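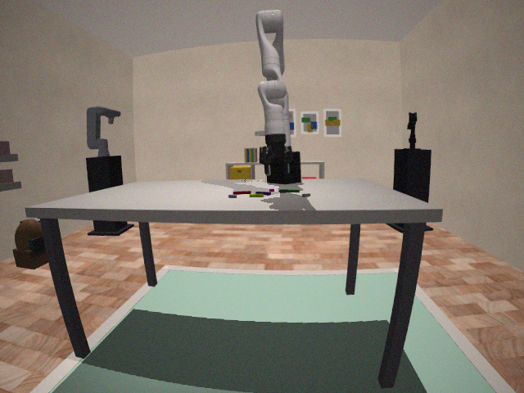

1st May, dye shed notebook

Madder again. I know, I know, but the April batch bugged me enough that I wanted one more go before we start on the weld.

Quick recap for Shoshana, who missed the last session: we had the Femstead wool come out a lovely brick red in the small pot and a sad salmon pink in the big one. Same roots, same alum, same afternoon. I blamed the water, Mortimer blamed me (fair), and we left it there.

So this morning I set up two pots properly. Pot A got our tap water straight, pot B got rainwater from the barrel with a spoonful of chalk stirred in. Madder likes calcium, every old dye book says so, and our tap water goes through the softener now – which I had completely forgotten about until I tripped over the salt bag on Tuesday! The softener went in over the winter and all our good reds are from before that. I feel pretty silly.

Roots were the Doucet ones, chopped, soaked overnight in a bucket with a lid on. I dumped the first soak water this time to get rid of some of the yellow. It came off looking like strong tea. Skeins were mordanted last week with alum at our usual strength, kept damp in a bag in the fridge, and they smelled fine.

Heat is the other thing. I kept both pots low all the way, topped out at 65 C on the probe, and I stood there like a hawk because the hot plate in the corner loves to run away with you. Mortimer's theory is that the big pot in April got up past 76 at some point while we were eating lunch, and that's where the brown crept in. Could be. I didn't write down the temperature that day, so we'll never know. Write down the temperature, everybody. (Me. I mean me.)
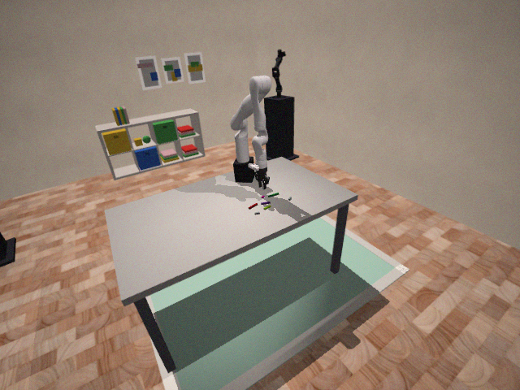 Mortimer Fitzsimmons
Natural dyes bench, Plunden shed

Shoshana's been asking why my name is stuck in the middle of my own entry with me talking about myself like a stranger. It's the shared notebook template, and I like blaming Mortimer for things, he never argues.

Results, pulled after two hours and left to cool in the pot:

Pot A, softened tap: orange-pink, a bit flat. Pretty close to April's big pot. Rinse water ran clear quickly.

Pot B, rain plus chalk: RED. A proper deep one, a touch toward brick on the thinner singles. The handspun took it unevenly but I kind of love it. Rinse took forever, so there was plenty of dye left over.

I threw a scrap of cotton into the leftovers of B and it came out a soft coral. Could be useful for the lining samples.

I don't want to call it solved on one run. The chalk and the rainwater went in together, so I can't say which one did the work. Next time I'll do softened tap with chalk against plain rainwater, same weight of wool in each. If chalk in the tap water fixes it, great, no more hauling buckets from the barrel.

Miltever order: they have the ground chalk back in stock, and I'd like to get alum at the same time to save on shipping. We're down to the last tub. The rest of the 2,000 g bag we opened in the winter got damp and clumped. It's probably still usable if somebody wants to bash it with a mallet, but weigh it after drying and not before.

Shoshana, your lightfast cards are in the south window, half covered with foil. Please don't move them, even if they look messy. The logwood one is fading already, the madder hasn't budged.

Still to do: label the B skeins before they get mixed up with the old ones, scrub the big pot (there's a ring), ask about a tap that bypasses the softener.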